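Imprimer | Envoyer par courriel

De : Dalal Kassab
À : liste-amenagement
Date : vendredi 6 décembre 2019
Objet : Re: Postes de consultation — lampes, stylos et rangement

Mesdames, Messieurs, chers collègues,

Je réponds au message adressé à la liste par l'antenne de Drenberg, que je reproduis ci-dessous afin que chacun dispose des termes exacts de la demande.

> Bonjour,
>
> Notre antenne doit recevoir en février les nouvelles tables de consultation.
> Nous souhaiterions savoir si la lampe à abat-jour blanc est bien celle qui a
> été retenue pour l'ensemble des sites, ou si chaque antenne conserve le choix
> de son éclairage. Par ailleurs, la note de service mentionne un « porte-stylos
> à compartiments » sans autre précision. S'agit-il d'un article du catalogue
> Grisetik, ou devons-nous l'acquérir localement ? Enfin, combien de stylos
> convient-il de prévoir par table ?
>
> Avec nos remerciements,
> Antenne de Drenberg

Les trois points soulevés appellent les réponses suivantes.

1. Éclairage

La lampe à abat-jour de tissu blanc et pied tourné argenté est retenue pour l'ensemble des salles de consultation. Les antennes déjà équipées d'un autre modèle pourront le conserver jusqu'à son remplacement normal. La lampe se place du côté gauche de la table, sa base posée entièrement sur le plateau, et le côté droit demeure libre pour les documents des lecteurs. Les antennes qui reçoivent un public majoritairement gaucher peuvent demander une dérogation par simple courriel. 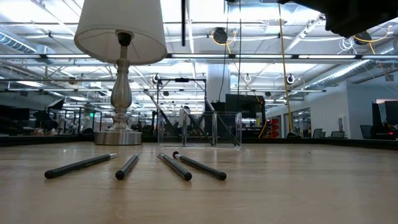
SERVICE DE L'AMÉNAGEMENT ET DU MOBILIER — Salles de consultation

2. Rangement des stylos

Le porte-stylos est un modèle transparent en acrylique. Il figure bien au catalogue Grisetik et ne doit donc pas être acheté localement. Deux antennes ont proposé de lui substituer un gobelet opaque ; cette solution n'a pas été retenue, le personnel devant pouvoir vérifier d'un coup d'œil le contenu du rangement à la fermeture de la salle.

Le porte-stylos se place vers le fond du plateau, à droite de la lampe. Je rappele à cette occasion que les stylos ne doivent pas rester épars sur la table en fin de journée. Chacun est remis dans un compartiment, et ceux qui excèdent la capacité du porte-stylos retournent au comptoir de prêt. L'usage de l'encre restant interdit pour la consultation des fonds anciens, les tables de la salle Salameh ne sont pas concernées par la présente note et continueront d'être pourvues de crayons.
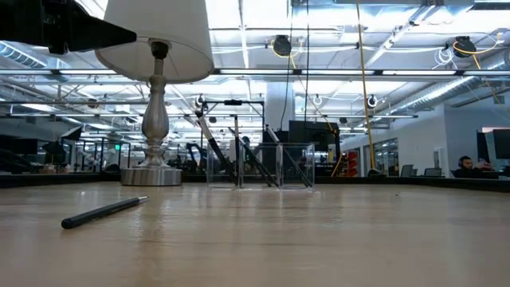 Porte-stylos transparent à trois compartiments et lampe de table, un stylo restant à ranger.

3. Quantités

La dotation est calculée par salle, selon le nombre de places ouvertes à la consultation. Pour l'antenne de Drenberg, elle s'établit à 40 porte-stylos et 63 stylos, réserve comprise. Le reliquat de l'ancienne commande Ikness peut être utilisé jusqu'à épuisement, à condition que les stylos soient noirs. Les antennes disposant encore d'un stock important sont invitées à le signaler avant toute nouvelle demande — le magasin central détient à ce jour 2 000 stylos, et aucun achat complémentaire n'est prévu pour l'exercice.

4. Entretien courant

Plusieurs collègues ont signalé que l'acrylique se ternit au contact de certains produits. Il convient de le nettoyer au chiffon doux légèrement humide, sans alcool ni poudre abrasive. Les plateaux se dépoussièrent à sec. Pour les abat-jour, une brosse souple suffit ; ils ne doivent en aucun cas être mouillés. Les taches persistantes sur un plateau sont à signaler au service au moyen du formulaire habituel, avec indication du numéro de la table.

Les pieds de lampe marquent facilement au toucher. Les agents chargés de la mise en place sont priés de les saisir par la base et de les essuyer une fois la lampe installée.

Les responsables d'antenne voudront bien confirmer leurs quantités en réponse à ce message, en précisant la salle concernée et le nom de la personne qui réceptionnera la livraison. Les demandes relatives aux chaises et aux prises électriques feront l'objet d'un envoi distinct ; je vous saurais gré de ne pas les joindre à celle-ci.

Je vous prie d'agréer, Mesdames, Messieurs, chers collègues, l'expression de mes salutations distinguées.

Dalal Kassab
Service de l'aménagement et du mobilier

Imprimer ce message | Envoyer ce message par courriel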